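Kleidersammlung in Ilbridge: Zusammenlegen will gelernt sein

Ilbridge. Der Verein Eteo nimmt im Februar wieder gebrauchte Kleidung für seine Tauschbörse an, und zum ersten Mal gibt es eine Bitte dazu: Die Stücke sollen zu Hause gefaltet werden, bevor man sie bringt. Im letzten Jahr kamen 561 Kleidungsstücke zusammen, davon waren 319 in Säcken gestopft und mussten vor der Ausgabe noch einmal durch die Hände gehen. Das hat viel Zeit gekostet, welche am Ende bei der Anprobe gefehlt hat.

Besonders schwierig sind dunkle Sachen. Auf schwarzem Stoff findet man schlecht die Naht, und ohne die Naht weiß man nicht, wo vorne und hinten ist. Eteo empfiehlt deshalb, schwarze Kleidung auf eine helle oder bunte Unterlage zu legen. Dafür braucht man keinen großen Tisch, ein gemachtes Bett ist genug. Auf einem Laken mit Blumen zum Beispiel sieht man den Rand des Stoffes sofort. Man fasst das Stück am genähten Rand, zieht es schräg zu sich und streicht danach die Falten mit der flachen Hand aus. 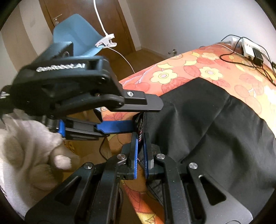
Ein Bett sei zu weich zum Falten, wendet Shalini Bhatt ein. Der Stoff rutsche mit der Decke mit und am Ende habe man zwei Sachen, die man glatt machen muss. Sie lege ihre Pullover lieber auf das Bügelbrett, auch wenn dort nur ein halber Ärmel Platz habe. Für Hosen lasse sie das Bett aber gelten.

Bei Eteo kennt man diesen Einwand. Wichtig ist, so heißt es dort, dass die Unterlage gespannt ist. Wer das Laken vorher an allen Seiten fest unter die Matratze steckt, hat mit dem Rutschen weniger Mühe. Die Tagesdecke soll man wegnehmen. Seema Dhillon, die am Eingang die Kleidung annimmt, bittet außerdem, alle Taschen zu leeren. Im vergangenen Jahr hat sie 21 Schlüssel gefunden, von denen bis heute 2 in einer Schale im Büro liegen.

Für Jacken und Mäntel gilt eine andere Regel. Schwerer Stoff hält keine kleine Faltung, er geht nach kurzer Zeit wieder auf und drückt die Sachen daneben weg. Man schließt zuerst den Reißverschluss oder die Knöpfe, legt die Ärmel nach hinten und klappt das Stück nur einmal in der Mitte. Die langen Nähte helfen dabei als Linie. Wenn der Rand wellig bleibt, fasst man die Welle mit den Fingern und zieht sie langsam nach außen, bis sie flach liegt. Mit Gewalt drücken nützt wenig. Sehr dicke Mäntel nimmt die Tauschbörse auch auf dem Bügel an, dann aber bitte mit einem Zettel, auf dem die Größe steht.

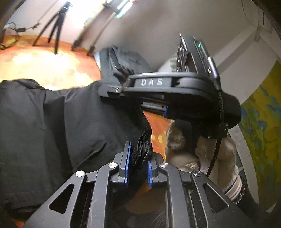

Annahme und Ausgabe

Die Kleidung kann den ganzen Februar zwischen 15 und 18 Uhr im Saal Khurana abgegeben werden, Eingang von der Hofseite. Angenommen wird alles, was gewaschen und ohne Löcher ist. Hausschuhe und Straßenschuhe kommen in eine eigene Kiste und sollen paarweise zusammengebunden sein. Unterwäsche und Bettwäsche nimmt Eteo nicht.

Wer Kleidung bringt, bekommt für jedes Stück eine Marke und kann diese bei der Ausgabe gegen ein anderes Stück tauschen. Ohne Marke kostet ein Stück zwei Euro. Marken vom letzten Jahr sind weiter gültig. Was nach der Tauschbörse übrig bleibt, geht an die Nähstube Vurketti, wo daraus Taschen und Kissenbezüge gemacht werden. Die Nähstube sucht dafür auch noch Knöpfe und Garn, beides kann man bei der Annahme mit abgeben.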